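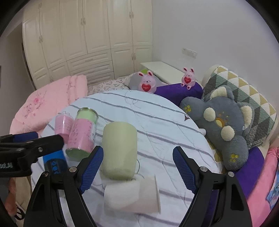
룽나파는 금요일 저녁 일곱 시에 방으로 돌아와 서랍부터 비웠다. 이불은 걷지 않았다. 바닥에는 이미 상자가 네 개 놓여 있었고, 나머지 물건을 펼쳐 놓을 데는 이불 위뿐이었다.

이사는 다음 날 아침 아홉 시였다. 까몬이 트럭을 빌려 오기로 했다. 트럭은 작아서 두 번은 오가야 한다고 했는데, 두 번째 왕복에는 추가 요금이 붙었다. 룽나파는 한 번에 끝내고 싶었다. 그래서 버릴 것을 오늘 밤 안에 정해야 했다.

연한 초록색 원통을 먼저 집었다. 노란빛이 조금 도는 색이었다. 손에 쥐면 매끈했고 어디에도 글자가 없었다. 이 년 전 시린이 방을 나가면서 두고 간 것이었다. 그때 시린은 나중에 가지러 온다고 했고, 룽나파는 서랍 맨 아래 칸에 넣어 두었다. 그 뒤로 꺼낸 적이 없었다.

시린에게 전화를 걸었다. 신호가 한참 갔다.

"나 내일 이사해."

"벌써? 11월 말이라며."

"집주인이 당겨 달라고 했어. 네 물건이 좀 나왔는데 어떻게 할까."

"뭐가 있는데?"

룽나파는 이불 위를 보았다. 초록색 원통, 투명한 긴 통, 분홍색 작은 통, 파란 것. 눕혀 둔 흰 것도 있었다. 이름을 붙이려니 말이 잘 나오지 않았다.

"통들이야. 분홍색으로 감싼 긴 거 하나 있고."

"거기 뭐라고 써 있어?"

"손으로 쓴 것 같은 글씨야. 읽기가 어려워."

"그거 엄마가 보낸 거다."

시린은 잠깐 말이 없었다. 전화기 너머로 그릇 부딪치는 소리가 났다. 시린은 지금 항구 쪽 식당에서 일했다. 저녁에는 늘 바빴다.

"안에 든 건 버려도 돼. 너무 오래됐어. 통은 가져갈게."

"언제?"

"내일 아침에. 몇 시에 나가는데?"

"아홉 시."

"그 전에 갈게."

룽나파는 알았다고 하고 전화를 끊었다. 시린이 아홉 시 전에 일어난 것을 본 적은 두 번인가 세 번이었다. 그래도 빈 상자 하나를 끌어와 매직으로 시린의 이름을 적었다.

둘은 이 방에서 삼 년을 같이 살았다. 방세는 똑같이 나누었고, 가스비는 요리를 더 많이 하는 룽나파가 조금 더 냈다. 창가 쪽은 시린 자리, 문 쪽은 룽나파 자리였다. 이불은 같이 샀다. 회색 줄이 비스듬히 들어간 이불로, 페스타우라는 가게의 정리 판매 때였다. 가격표에는 285라고 찍혀 있었고 점원이 거기서 48을 깎아 주었다. 시린이 나갈 때 이불을 반으로 나눌 수는 없으니 룽나파가 갖기로 했다. 대신 전기 주전자는 시린이 가져갔다.

여덟 시에 까몬이 왔다. 테이프 두 개와 볶음밥을 사 왔다. 그는 방을 한 바퀴 둘러보고 상자를 하나씩 들어 보았다.

"이건 책이지?"

"책이랑 냄비."

"같이 넣으면 어떡해. 바닥 빠져."

까몬은 상자를 뒤집어 바닥에 테이프를 세 줄 더 붙였다. 룽나파는 책상 앞에 서서 볶음밥을 먹었다. 의자는 어제 아래층 학생에게 주었다. 받으러 온 학생이 돈을 내겠다고 하기에 됐다고 했더니, 오늘 문고리에 귤 한 봉지가 걸려 있었다.

"이것들은 다 버려?"

까몬이 이불 쪽을 턱으로 가리켰다.

"시린 거야. 아침에 온대."

"안 올걸."

"온다고 했어."

까몬은 더 말하지 않았다. 그는 시린과 사이가 나쁘지 않았지만 시린에게 2,000을 빌려준 적이 있었고, 그중에 149만 돌려받았다. 시린은 월급날마다 남은 돈 이야기를 먼저 꺼냈고 까몬은 월급날마다 괜찮다고 했다. 나중에는 둘 다 그 이야기를 하지 않았다.

열 시가 되자 까몬은 돌아갔다. 룽나파는 욕실에서 수건을 걷고, 선반 위의 비누와 칫솔만 남겨 두었다. 창틀의 먼지를 닦고, 벽에 붙였던 버스 시간표를 떼어 냈다. 시간표가 있던 자리의 벽지가 다른 데보다 조금 밝았다. 못 구멍은 두 개였다. 하나는 처음부터 있던 것이라고 계약서에 적혀 있었다. 나머지 하나는 치약으로 메웠다.

그러고 나서 시린의 상자를 채웠다. 긴 통은 내용물을 비우려다가 그만두었다. 뚜껑을 열면 냄새가 날 것 같았고, 버리는 일은 시린이 직접 해도 될 것 같았다. 눕히면 상자에 들어가지 않아서 비스듬히 세웠다. 분홍색 작은 통은 위에 달린 고리가 눌리지 않게 그 옆에 넣었다. 초록색 원통은 신문지로 쌌다. 파란 것은 앞쪽에 작고 둥근 표시가 세 개 있었는데, 룽나파는 하나를 눌러 보았다. 아무 일도 일어나지 않았다. 신문지가 모자라서 그것은 안 입는 티셔츠로 쌌다.

흰 것 하나가 남았다. 시린의 것인지 자기 것인지 기억이 나지 않았다. 룽나파는 그것을 들고 한참 서 있다가 시린의 상자에 넣었다.

이불 위가 비었다. 룽나파는 손바닥으로 이불을 두어 번 쓸고 그 위에 누웠다. 불을 끄니 창밖으로 라자레비치 빵집의 간판 불빛이 들어왔다. 새 방은 삼 층이고 골목 안쪽이라 밤에 어둡다고 했다. 룽나파는 그게 마음에 들어서 계약했다. 누워 있으니 간판 불빛도 나쁘지 않았다는 생각이 들었다. 알람을 여섯 시 반에 맞추었다.

아침에 까몬은 여덟 시 사십 분에 왔다. 둘은 무거운 상자부터 내렸다. 엘리베이터가 없어서 계단참마다 한 번씩 쉬었다. 아래층 학생이 나와 가벼운 것을 몇 개 들어 주었다. 아홉 시가 지나도 시린은 오지 않았다. 룽나파가 전화를 했지만 받지 않았다.

"우리가 싣고 가자."

까몬이 말했다.

"자리가 돼?"

"그 정도는 돼."

이불은 맨 마지막에 갰다. 큰 비닐에 넣고 공기를 빼려고 무릎으로 눌렀다. 그때 계단에서 발소리가 났다. 시린이 앞치마를 두른 채 문 앞에 서 있었다. 뛰어왔는지 말을 바로 하지 못했다.

"새벽에 일 나갔다가 잠깐 나왔어. 전화기는 가게에 두고 왔고."

"상자는 트럭에 있어."

"응. 올라오다 봤어. 내 이름 써 있더라."

시린은 방을 둘러보았다. 창가 쪽으로 가서 창문을 한 번 열었다가 닫았다. 그러더니 주머니에서 접은 봉투를 꺼내 까몬에게 내밀었다. 까몬은 받지 않으려고 했고, 시린은 그의 겉옷 주머니에 봉투를 밀어 넣었다.

"다는 아니야. 세어 봐."

"나중에 셀게."

세 사람은 이불 보따리를 들고 내려갔다. 굳이 셋이 들 무게는 아니어서 계단 모퉁이를 돌 때마다 서로 걸렸다. 트럭 뒤에서 시린은 자기 상자를 열어 신문지를 조금 들추었다. 초록색 원통이 보이자 시린이 웃었다.

"이거 찾았었는데."

"뭐 하는 건데?"

"나도 받은 거라 잘 몰라. 색이 예뻐서 갖고 있었어."

시린은 상자를 닫았다. 상자는 들고 가기에는 컸고 시린은 십 분 안에 가게로 돌아가야 했다. 룽나파는 새 집 주소를 종이에 적어 주었다. 시린은 그것을 앞치마 주머니에 넣고, 다음 주 쉬는 날에 가지러 가겠다고 했다.

룽나파는 방으로 다시 올라가 열쇠를 우편함에 넣었다. 내려와 보니 까몬이 시동을 걸어 놓고 있었다. 상자는 룽나파의 무릎 위에 실었다. 트럭이 골목을 나갈 때 안에서 통 두 개가 부딪치는 소리가 났고, 룽나파는 상자 뚜껑을 손으로 눌렀다.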